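May 4, 2018

Got to Fumodton a little after lunch. The drive from Hivau took longer than Kjell Berge said it would, mostly on account of road work past the river. He had booked us two rooms at the Rafferty and they only had one ready. I waited in the lobby with the bags while he went to find gas.

The Rafferty is an older place, three floors, with an elevator that stops a few inches short on the second. They have put new carpet in the halls since I stayed in March. The rooms are the same. Mine has the desk by the window, a bed that is softer than I like, and a small refrigerator that hums. I unplugged it before I lay down and forgot to plug it back in, so the yogurt I bought is probably no good.

The rate went up. It was on the confirmation and I didn't read it. With tax it comes to 120 a night, and parking is included if you use the back lot. The woman at the desk was polite about it and gave me a late checkout without my asking twice.

Breakfast is still in the side room off the lobby and starts at six. She said they stopped doing the eggs. There is cereal, toast, fruit and a waffle iron. Kjell will be unhappy about the eggs. 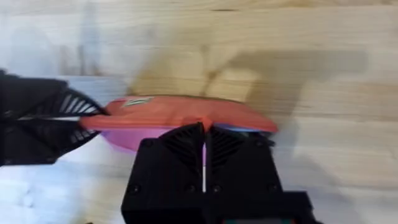 ## Evening

We walked down to the Sivus for supper. It's the hotel on the corner across from the bus station, and Kjell wanted to compare the two before we book for the fall. The dining room was half full. I had the soup and a chicken sandwich, both fine. He had fish and sent it back once.

Afterward he asked to see a room and the night manager took us up. It was bigger than mine, with a better chair and a tub instead of a shower stall. You can hear the buses, though. Kjell stood at the window for a while listening and said it wouldn't bother him. It would bother me. They want a deposit for a group and the Rafferty doesn't, so I'm leaning toward staying where we are.

Walked back by the long way. My feet hurt in the new shoes. I called home, nothing to report there except that the sink is draining again.

The second room was ready by the time we got in. Kjell is at the end of the hall, by the ice machine, and has already been down to ask about moving. They told him in the morning.

Need to ask at the desk about an iron. Plugged the refrigerator back in and threw out the yogurt. Alarm set for 6:30.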